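Aug 5, 2025. Bench notes, white table

Third go at the tabletop finish question. Veronika still thinks the new wipe-down routine is the reason we get fewer marks. I'm not convinced, and after today I'm less convinced than I was.

Her argument: we switched to the Kunetti cleaner, the marks dropped off, so the cleaner did it. But the same week Murdo moved the soldering over to the other bench and Kenna stopped cutting gasket sheet on the white top. Three changes at once and we give the credit to the one that came in a bottle.

What I did: taped off two patches at the window end, same size, both scuffed with the same block and the same grit of pad. 20 strokes each, same hand, same afternoon. Left patch got Kunetti, right patch got warm water and a drop of dish soap. 13 minutes to sit, then wiped with a clean rag each, folded twice.

Result: I can't tell them apart. Asked Deming to look without telling him which was which and he picked the right patch as cleaner, then changed his mind when he stood on the other side. So the answer depends on where the window is. Mhairi picked the left one and stuck to it. One each, call it nothing.

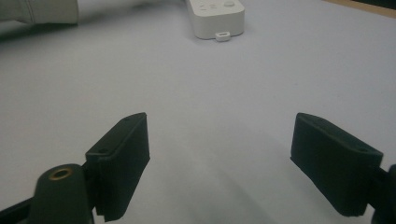 The other claim going round is that the white top shows dirt sooner and so people clean it sooner. That one I'd half believe. On the old gray bench a pencil line could live for a month. But if it's true then the color is doing the work and we could go back to soap and save the money. Murdo says the Kunetti is 33 a bottle. He didn't say whether that was with shipping and I didn't see the invoice.

Also tried the Hepburn eraser pads on the pencil marks by the vise corner. They do take the pencil off. They also leave a dull spot if you lean on them, and I don't trust that dull spot not to hold grease later. Marked it on the underside of the edge with a bit of tape so we can find it again. Please leave the tape alone.

Things I don't like about my own test:
- two patches is too few
- the scuffs were fresh, and the marks people complain about are old ones
- I knew which was which when I wiped, and I may have pushed harder on the soap side to prove a point

Kenna wants to put a sheet of clear film over the whole top and stop arguing. The listing says it's good to 140 degrees, doesn't say which degrees. I'd want to see it after a hot air gun has been near it. Somebody will set a gun down on it in the first week, probably me.

For next time: four patches, old marks only, Mhairi to label the rags and keep the key so I can't peek. Deming to judge from both sides of the table and write it down before he talks to anyone. Until then I'm using soap at my end. Veronika can use what she likes at hers.

Rags are in the sink. Need more tape, the wide one.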